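November – Trastulden simulation bench, grasp planner

The contact margin in the approach controller has been reduced to 3 mm for tall cylindrical objects. E. Foulkes ran 1,206 simulated approaches on the revised setting, and the logs are held on the Ulix share. In 22 of these the planner returned no valid path; all are listed for review by B. Hughes before the branch is merged.

Pose estimation on the labelled bottle remains under study – the plain dark upper part offers the matcher little texture, and the printed label carries most of the features. Shadow rendering is to stay enabled until the comparison is complete.

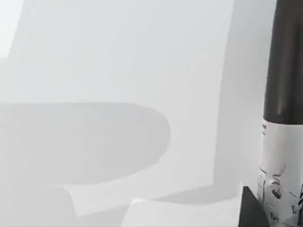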